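Budgeting for the second arm

The equipment request for the rope work went in at the end of November and came back with one comment on it: why is the second arm more expensive than the first? It's the same arm. It took me most of an afternoon to write a proper answer, so I'm putting a version of it here for next time.

Two arms with hands cost more than twice one arm with a hand. The arms themselves scale the way you would expect. Zotberg quoted a flat unit price and took a small amount off for ordering the pair. Everything attached to the arms scales worse.

Cabling was the first line I got wrong. I had budgeted one cable set per hand and no spares. A hand cable flexes every time the wrist turns, and the connector takes the load if the slack is badly routed. Spares from Senda have a lead time of 9 weeks if they are ordered separately and none if they ship with the hand. Order them with the hand. I now carry two spare sets per side and charge them to the original purchase, where they look small.

Fingertips are the second. They are a consumable and should be on the consumables line, which in our accounting is renewed each year without a new request. I had them under capital equipment, and that meant a form for every bag of rubber. Danai Kouris moved them over in one email. I should have asked her earlier.

The third is power. The bench circuit was fine for one controller. With both controllers, the two hand supplies and the workstation on it, the margin was thinner than the building electrician would sign for. A new circuit came to 2376 dollars including the panel work, and it appeared nowhere in the vendor quotes because it isn't the vendor's problem. If you are planning a two-arm bench, get the electrical quote before the robot quote.

Then there is service. Alemayehu offered a contract covering both arms for less than two single contracts, but the hands are excluded and the response time is counted in business days. I priced the hands separately with Wula and decided against it. A contract on a hand costs close to what I expect to spend on repairs, and I would still have to box it up and ship it. I put that money in a repair reserve instead. Whether the reserve survives the year-end review is another matter.

Things that turned out cheap: the table covering, the rope, bottles, dowels and the rest of the objects. The whole object budget for 6 months was 80 dollars and there is some left. I mention it only to save someone the trouble of writing a justification for it, as I did.

What I would still change is the order of purchase. Both arms arrived together and one sat in its crate while the circuit was being done, with the warranty running. Split the delivery if the vendor allows it – most will, if you ask before the purchase order goes out.
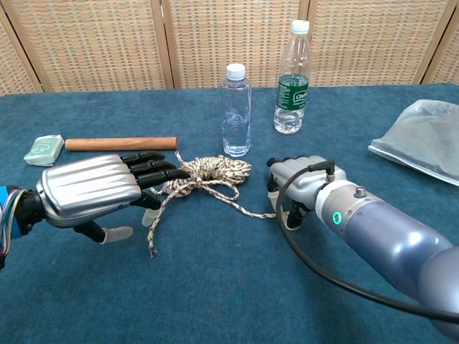
Concetta Palumbo: On the warranty, ask for it to start at commissioning instead of delivery. We got that in writing on our last order and it cost nothing. I'd also question leaving the hands uncovered. Our repair reserve was swept back into the general fund before we had touched it, and the next motor came out of travel.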